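Skript zu Einheit 6, Grundkurs Gedeck und Service. Wer Einheit 5 (Servietten) versäumt hat, hat nichts verpasst, was sich nicht mit einem Bügeleisen nachholen ließe.

# Das Tablett als Tisch

## 6.1 Worum es geht

Bisher haben wir so getan, als esse der Mensch an einem Tisch. In der Praxis isst er zunehmend von einem Tablett, das auf einem Tisch steht, und alles, was wir über Abstände, Kanten und Achsen gelernt haben, muss noch einmal auf kleinerer Fläche verhandelt werden. Das Tablett hat einen Rand. Der Tisch hat auch einen, aber am Tisch fällt einem selten etwas dagegen.

Grundlage dieser Einheit ist das Hausheft von Zdeňka Kadlec, das sie für die Kantine in Gindholm geschrieben hat und das dort bis heute neben der Ausgabe hängt. Es umfasst 28 Seiten, davon elf über Suppe. Ich zitiere daraus, wo es nötig ist, und widerspreche, wo ich es mir zutraue.

Lernziele (die Studienordnung verlangt welche):

- Sie können ein Tablett für ein Gericht mit Stäbchen eindecken, ohne dass etwas rollt.
- Sie kennen den Unterschied zwischen Transportlage und Gebrauchslage.
- Sie erkennen eine Bank, die keine ist.

## 6.2 Begriffe

**Spiegel.** Die ebene Innenfläche des Tabletts. Hat mit Spiegeln nichts zu tun, das Wort stammt vom Teller.

**Fahne oder Rand.** Bei Tabletts meist nur ein leicht hochgezogener Saum. Er hält Krümel auf und vermittelt ein Gefühl von Sicherheit, das er bei Flüssigkeiten nicht einlöst.

**Bank.** Das kleine Klötzchen, auf dem die Spitzen der Stäbchen ruhen. Im Kurs verwenden wir auch »Ablage«. Frau Kadlec schreibt durchgehend »Bänkchen«, was ich in einer Prüfung nicht lesen möchte.

**Transportlage.** Die Lage der Teile, während jemand das Tablett trägt.

**Gebrauchslage.** Die Lage der Teile, wenn der Gast davorsitzt. In den meisten Betrieben ist sie mit der Transportlage identisch, und zwar aus Versehen.

## 6.3 Das Tablett selbst

Tabletts werden nach Maß, Material und Leidensfähigkeit ausgesucht. Im Übungsraum haben wir die flachen von Biltora und einen Restbestand von Fehr, der sich mit den Biltora-Tabletts nicht stapeln lässt. Sie werden es trotzdem versuchen. Der Stapel hält bis zum vierten.

Zur Farbe: Helle Tabletts zeigen jeden Fleck, dunkle zeigen jeden Kratzer. Leicht gesprenkelte Oberflächen sind ein Kompromiss der Branche, denn auf ihnen lässt sich beides eine Weile übersehen. Auf einer weißen Tischplatte wirkt ein beiges Tablett warm, auf einer beigen Tischplatte wirkt es wie ein Missverständnis.

Runde Ecken sind leichter auszuwischen als spitze. Dafür verlieren Sie dort Stellfläche. Ein Schälchen, das in eine runde Ecke geschoben wird, steht entweder schief auf dem Rand oder wandert beim Tragen zur Mitte zurück. Planen Sie es gleich weiter innen ein.

Flora Laing, die diesen Kurs vor mir gehalten hat, ließ jede Gruppe ihr Tablett zuerst leer durch den Raum tragen. Wir behalten das bei. Es sieht albern aus und verrät viel. Wer ein leeres Tablett mit gestreckten Armen vor sich herträgt, wird ein volles fallen lassen.

## 6.4 Stäbchen: Material und Form

Holz liegt gut in der Hand, nimmt mit der Zeit Farbe und Geruch an und will nicht in die Spülmaschine. Kunststoff darf in die Spülmaschine und fasst sich auch so an. Metall ist unverwüstlich, glatt und der Grund, warum Anfänger bei Glasnudeln aufgeben.

Für die Übungen benutzen wir Holz. Im Schrank liegen 400 Stück, also 200 Paar, sofern man sie als Paare gelten lässt. Bitte achten Sie auf Folgendes:

1. Beide Stäbchen gleich lang. Prüfen durch Aufstellen auf der Tischplatte, niemals durch Hinschauen.
2. Beide gleich verjüngt. Ein dickes und ein dünnes Ende nebeneinander gehören zu zwei verschiedenen Stäbchen oder zu einem Paar, das jemand verkehrt herum zusammengelegt hat.
3. Keine Splitter an der Spitze. Mit dem Daumen prüfen, dann den Daumen prüfen.
4. Gerade. Ein krummes Stäbchen rollt in einem Bogen, was hübsch ist, aber nicht hierher gehört.

Aussortiertes kommt in die Schublade links. Die Schublade rechts ist für Löffel. Ich erwähne das jedes Jahr im April, und jedes Jahr im Mai sortiere ich Löffel.

## 6.5 Die Gebrauchslage

Hier gehen die Schulen auseinander. In unserem Kurs gilt für die Prüfung folgende Lage:

- Stäbchen quer, parallel zur Vorderkante des Tabletts, zwischen Kante und Schale.
- Spitzen nach links, wenn der Gast rechtshändig isst. Bei Linkshändern umgekehrt, falls man es weiß.
- Beide Stäbchen eng beieinander, ohne sich zu kreuzen.
- Spitzen auf der Bank, Griffenden frei auf dem Spiegel.
- Spitzen und Griffenden jeweils bündig.

Der letzte Punkt kostet in der Prüfung die meisten Zeitpunkte. Bündig heißt bündig. Man stößt das Paar vor dem Ablegen einmal senkrecht auf die Tischplatte, die Spitzen nach oben, und legt es in einer Bewegung ab. Wer erst ablegt und dann schiebt, schiebt bis zum Dessert.

Im Hausheft heißt es dazu: »Der Gast soll die Stäbchen aufnehmen können, ohne nachzudenken.« Dem stimme ich zu. Auf der folgenden Seite verlangt dasselbe Heft, die Papierhülle mit dem Firmenzug nach oben doppelt zu falten und unterzulegen. Über diese Hülle denkt jeder Gast nach.

### Ohne Bank

Viele Betriebe haben keine Bänke oder hatten welche. Das Modell Kellex, klein, glatt und bohnenförmig, verschwindet erfahrungsgemäß im Besteckkorb, im Ausguss und in Jackentaschen. Als Ersatz gelten:

- die gefaltete Papierhülle,
- der Rand eines kleinen Tellers, sofern er flach ist,
- der blanke Spiegel.

Nicht als Ersatz gelten der Tablettrand, ein Zuckerpäckchen, das Salz und der Finger der Servicekraft.

## 6.6 Die Transportlage

Runde Stäbchen rollen. Vierkantige rollen auch, sie kündigen es nur vorher an. Beim Tragen neigt sich das Tablett fast immer nach vorn oder zur stärkeren Hand, und was quer zur Neigung liegt, setzt sich in Bewegung.

Deshalb empfehle ich für längere Wege die Schräglage: das Paar diagonal, eng nebeneinander, möglichst weit weg von der Suppe. Erst am Platz wird es in die Gebrauchslage gedreht. Das ist ein zusätzlicher Handgriff, und im Mittagsgeschäft wird er Ihnen gestrichen werden.
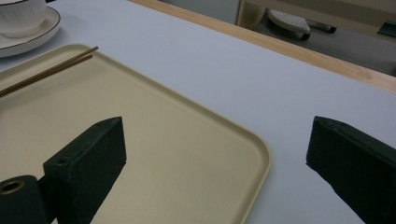
Frau Kadlec hält von der Schräglage nichts. Sie lässt die Stäbchen längs an die kurze Seite legen und mit der Serviette beschweren. Auch das funktioniert, solange die Serviette aus Stoff ist. Bei Papier tragen Sie am Ende beides vom Boden zurück.

Ein Wort zur Länge. Unsere Stäbchen messen 256 Millimeter, was niemand im Einkauf gewollt haben will. Auf den kleinen Fehr-Tabletts stoßen sie längs schon beinahe an den Rand und liegen quer gar nicht mehr eben. Dort bleibt die Diagonale auch am Platz die einzige Lösung, und ich werte sie in der Prüfung als Gebrauchslage, wenn das Paar parallel und bündig liegt. Wer stattdessen die Spitzen über den Rand hinausschauen lässt, bekommt sie beim nächsten Ärmel wieder.

## 6.7 Häufige Fehler

**Gekreuzte Stäbchen.** Entstehen meist beim Absetzen. Tablett mit beiden Händen bis zur Platte führen und erst dann loslassen. Nachbessern ist erlaubt, aber vor dem Gast und mit Fingern an den Griffenden, nie an den Spitzen.

**Senkrecht im Reis.** Auch nicht im Scherz und auch nicht, weil auf dem Tablett kein Platz mehr war. Wird im Kurs nicht bewertet, sondern besprochen, und das dauert länger.

**Die nasse Unterseite.** Ein Tablett frisch aus der Spüle klebt auf dem Tisch oder gleitet davon, je nach Laune. Unterseite abwischen. Die Oberseite wischt ohnehin jeder.

**Zu viel Dekoration.** Ein Blatt ist ein Blatt. Drei Blätter sind Laub.

## 6.8 Übung

Zweiergruppen, 20 Minuten. Eine Person deckt ein, die andere trägt, danach wird getauscht.

1. Tablett mit Schale, Schälchen und Stäbchenpaar in Transportlage eindecken.
2. Einmal um den langen Tisch tragen. Die Türschwelle gehört zur Strecke.
3. Am Platz absetzen und in Gebrauchslage bringen.
4. Veränderungen notieren: Was hat sich bewegt, wohin, wie weit?
5. Wiederholen mit der Kadlec-Lage und vergleichen.

In der Schale ist Wasser bis zwei Finger unter den Rand. Im vergangenen Kurs fragte eine Gruppe, wessen Finger gemeint seien. Meine.

Das Protokoll geben Sie auf einer Seite ab, Skizze erwünscht. Eine Skizze zeigt die Lage von oben und braucht weder Schatten noch Dampf.

## 6.9 Zum Nachlesen und Vorbereiten

Hausheft Gindholm, Abschnitt »Kleinteile«. Der Suppenteil ist freiwillig, lohnt sich aber wegen der Zeichnung auf der letzten Seite.

Für Einheit 7 (Abräumen) bitte flache Schuhe und ein Geschirrtuch mitbringen, das man nicht vermissen würde. Die Protokolle aus 6.8 kommen in das Fach neben der Löffelschublade.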